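Things That Glow: do we need a light in everything?
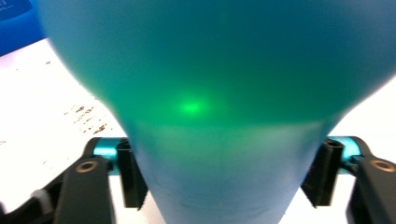

Slide 1. Blue-green, bulb-shaped, with a bright green spot in the middle.

Filed under: Home & Household, Talks

Speaker notes, Wultatcombe household evening, Orla Ó Conaill

Leave slide 1 up while people find seats. Don't say what it is. Ask for guesses and take 4, then move on. Last time in Mestanley I let this run and lost ten minutes to a man who collects lamps.

Start with the colour, as that's what everyone will be looking at. Deep teal at the top, going paler down the neck until it's nearly powder blue. Pretty. I'll admit that, and I would probably pick it up in a shop. But the green spot is the part I want to talk about. The eye goes to it first, before you have asked whether the thing is any use to you.

My complaint, in plain words: a light makes an object look as if it's doing something. A glow on a kettle at least tells you the kettle is on. A glow on a soap dish tells you the soap dish has a battery in it. (Pause. Someone usually laughs here, if not carry on.)

I went through my own house one Sunday with a notebook and found 29 things that light up. I had bought perhaps half of them for the light. The rest came with one whether I wanted it or not — a toothbrush stand, a doormat, a pepper mill. The pepper mill lights the pepper. I've never been unable to find pepper in the dark.

Next bit is the Buckley survey. Say clearly that it's our own and that it was done on paper at the Buckley swap day, so it only tells you about people who go to swap days. We had 2,742 items through the door, and I asked people handing in anything with a light why they were getting rid of it. "Battery went" came up again and again. Then "couldn't open it". I don't claim this proves much. I do think it's more than the makers offer when they print "mood enhancing" on a box.

Back to slide 1 for the surface. It looks soft, frosted plastic or something thin and rubbery, I wouldn't swear to which from a photo. What I'd want to know in a shop:

Does it wipe clean? The lower part has smudges on it in the picture, a greyer blue than the rest. Soft finishes at home have picked up every fingerprint going, whatever the label said.

Is there a way in? There's a very faint line running down the neck. A seam might mean it comes apart, or it might be nothing more than how it was made. Ask before you pay.

What does it do with the light off? This is my real test and I'd like people to take it home with them. If you would still want it on the shelf, fine, buy it.

Demyd Kuzmenko will disagree with me at this point. Let him. His view is that a small glow in a hallway at 3 a.m. has saved him a stubbed toe more than once, and that I'm being a misery. He has a point about hallways. He hasn't got one about the doormat, as he has the same doormat and steps over it.

Mention Vastimis only if asked. They sent 2 samples in March and I have not used either long enough to be fair. "Gentle ambient presence" is their phrase and I'd like somebody to explain it to me.

If there's time — probably not, the last session ran over — do the lights-off exercise. Main switch off, everyone holds up whatever they've brought that glows. Warn people first. Check the green exit sign over the door still works.

Questions. Expect one about children's night lights. I have nothing against them, and this talk isn't about them. Expect one about rechargeable ones too. Better, if the charging lead is a common sort and you haven't lost it.

Chairs back against the wall by 9, the hall is booked early.

Get our newsletter once a month. Enter your email address to sign up. You can unsubscribe at any time.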